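Randholm Community > Simulation > Contacts and grasping

Reading time: 4 min

Roll ejected from parallel gripper on close, intermittent

Setareh Ghorbani

I have a pick-and-place task in Jarik with a single arm and a two-finger linkage gripper. The object is a paper towel roll and the room is a bathroom. The arm has to take the roll round its middle, lift it, hold it and put it down again.

In most runs this works. In some runs the roll leaves the gripper at high speed at the moment the fingers close, or shortly after the lift starts. It doesn't slip downwards as I would expect with too little friction. It goes sideways along its own axis, through a wall in one case, and the log then shows a joint velocity fault on the wrist. The arm stops and the episode is marked as failed. I first noticed it in episode 1998 of an overnight batch and then found earlier ones that I had put down to bad planning.

Settings:

Gripper controller: Grarkix position mode, target fully closed
Force limit: 40 N
Control rate: 30 Hz
Physics step: default
Roll: rigid body, mass 30 g, collision shape generated from the mesh

What I have tried: raising the friction on the finger pads (made it worse), lowering the approach speed (no difference), fixing the random seed (the fault then repeats at the same step, so it is at least deterministic).

The same gripper settings have been used on boxes for months without trouble. I would like to find the cause before we run this on the real arm, as the controller code is shared and I don't want a velocity fault there with people nearby.
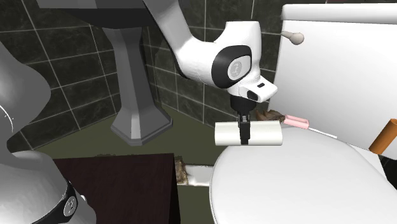
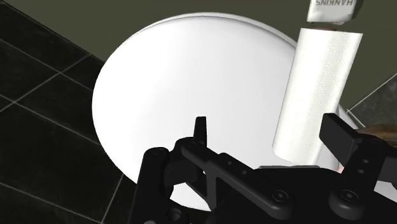

Roll held over the closed lid (first); gripper with its fingers apart beside the roll (second).

Is this a contact problem or a controller problem?

Bienvenido Javier

Had the same with a bottle. Turn the friction up to maximum and it goes away.

Branislav Trnka

Friction has already been raised and it made things worse, so please don't do that.

It is both. You are commanding fully closed in position mode, and the roll is in the way. The position error never goes to zero, so the controller pushes up to the force limit and stays there. 40 N on a rigid body of 30 g is a lot. The solver lets the pads sink into the surface a little on every step and then pushes them out again. With a box the two faces are flat and parallel and the corrections cancel. On a curved surface made of flat facets the contact normals jump from one facet to the next, the corrections no longer cancel, and the leftover goes into the roll. Any part of it along the axis is what you see as the sideways launch.

In this order:

1. Replace the generated collision shape with a plain cylinder. Leave the visual mesh as it is. If the surface of the roll is embossed, the generator may be trying to follow the relief, and you want none of that in the contacts.
2. Stop commanding fully closed. Close to the roll diameter less a small squeeze, or switch to force mode.
3. Bring the force limit down until the roll only just holds, then add a margin.
4. Halve the physics step. Leave the control rate alone.

Change one at a time and rerun the failing seed after each. If you do all four together you won't know which one mattered, and the controller change is the one that carries over to the real arm.

On the real arm: the wrist fault is a symptom of the contact here, but don't widen the velocity limit to get rid of it. Enriquez did that on their test cell and then had no stop when they needed one.

Setareh Ghorbani

Done as suggested. The cylinder alone cleared the failing seed. A different seed still failed until I changed the close target. I have kept the original force limit for boxes and set a lower one per object. Physics step not changed yet.

Simin Kiani

One thing to add to Branislav's list. Check the inertia after you swap the collision shape. In our Jarik build the inertia is computed from the collision geometry when the asset is first imported and isn't recomputed when the shape is replaced by hand. You can end up with a clean cylinder that still has the old tensor, and it will spin oddly when picked up off centre. Delete the cached asset and import it again.

Also log the contact force on each finger separately. If the two differ while the roll is held still in the air, something else is touching it. For us it was the collision hull of the palm, which was larger than the visible part.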